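Saturday, late

Up since six, back hurts from the chair. Finally got the cabinet runs through. 702 episodes, same arm, same start pose, the only thing changed is when the policy gets its force signal. Clirkel wanted the delay swept in 5 steps and I did 11 because I never learn. Fan on the workstation sounds like a hairdryer.

Short version for future me: the delay matters way less than I bet on. Contact timing is the thing. If the gripper meets the front face early and at a bad angle the policy just leans there and burns its steps until time out. If it gets there a bit slower it tends to recover. Success dropped 15 points between shortest and longest delay, and most of that drop is leaning. Went through the failures one by one with coffee. Leaning, leaning, slipped, leaning. Started a tally on the back of the gas bill.

Nazareno called at lunch, said check the friction values before getting excited. Fair. They came over from the Borndale scene file and I never looked at them. Looked. They're fine I think, a little low for a glossy front. Reran the two middle settings with it bumped up and the curve kept its shape, so I'm calling that good enough for tonite. 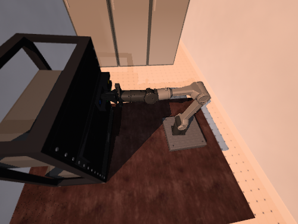

Cabinet scene, gripper up against the black front. Carpet room.

Still need: contact angle logged every step, not just at first touch. Why did I only save first touch. Means redoing at least the long delay runs, overnight job. Also a second room layout, becuase Petek will ask if it's only this one and I have no answer.

Idea from the shower: penalize time in contact with no joint motion on the cabinet side. Cheap to add, two lines. Might kill the leaning or might make it scared to touch anything at all. Try small weight first.

Wrote half the method section for the Flandero workshop. Bad half. Figure 2 axes are swapped, fix before sending to Nazareno.

Overnight job is queued. Eggs, bread, call mom back. Bed.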